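Holiday Brunch as a Family Occasion: What Guests Told Us
Hjørdis Halvorsen and Femi Bako, April
9 min read

3. Setting and guests

The brunches we followed were held in the garden room of the Larholm, a mid-sized hotel in Hestwood that has served a holiday buffet for as long as most of its staff can remember. We chose it partly for its size, and partly because the kitchen was kind enough to let us sit in on the planning from the first menu draft to the last tray of almond cake. Over the season 413 guests filled in our short card, and 17 families agreed to a longer talk afterward, usually over coffee while the children were still busy at the craft tables.

We had expected the food to come first in these talks, and for many of the grandparents it did. The carving station was mentioned again and again – the lamb especially, but also the little potato pancakes, which one guest told us she would gladly drive from Vatcombe to eat. Parents, on the other hand, tended to start with the seating and the hours. A brunch that opened at 10 in the morning suited families with small children very well, while those with teenagers would have been happy with noon.

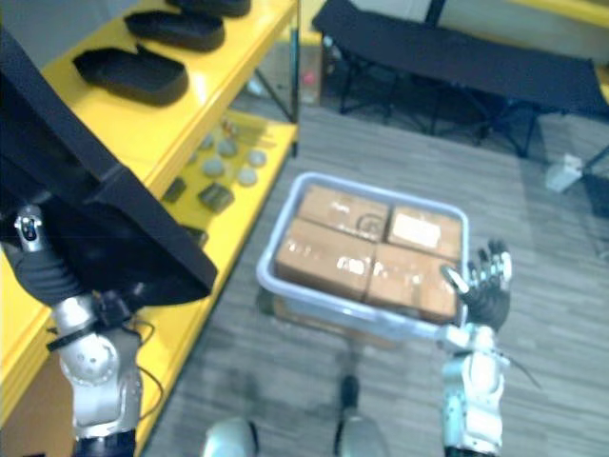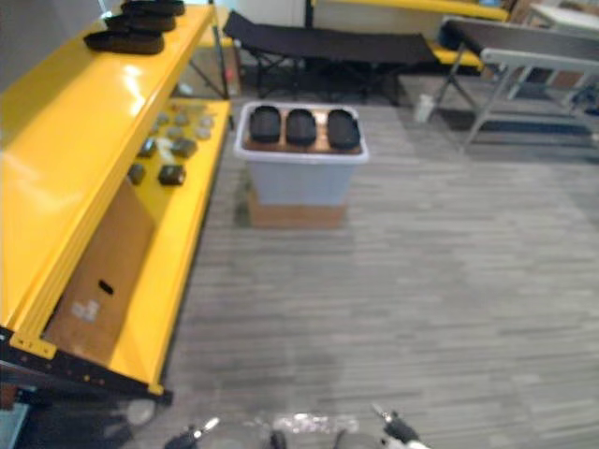 Figure 2. Robot arm and multi-fingered hand (first picture); yellow shelving with shoe soles and grey pucks (second picture).

Moving around the room mattered a good deal more to our guests than we had thought it would, and it took us a while to hear it properly, as people rarely put it in so many words. They spoke of waiting behind a cousin who could not choose a dessert, or of carrying two plates and a toddler's cup back to a table by the far window. Borghild Backlund, who ran the buffet floor, had long arranged the pastry display in a stepped line, each platter a little farther back than the one before, much as the three black soles climb toward the back of the yellow shelf in Figure 2. Guests could see the whole line from the end of the table and make up their minds before they got there, and several of the families we spoke with praised the pastry table for being easy to use (and, we should add, for its cinnamon knots).

The children's program drew the warmest comments of all. Egg painting, a story corner and a small garden hunt ran side by side, and families were free to drift between them and the buffet as they pleased. Parents who had sat through a whole meal without getting up to fetch anyone told us so with real delight! A few did wish for a quieter corner for the very youngest, and we return to that wish in Section 4, together with the afternoon tea service.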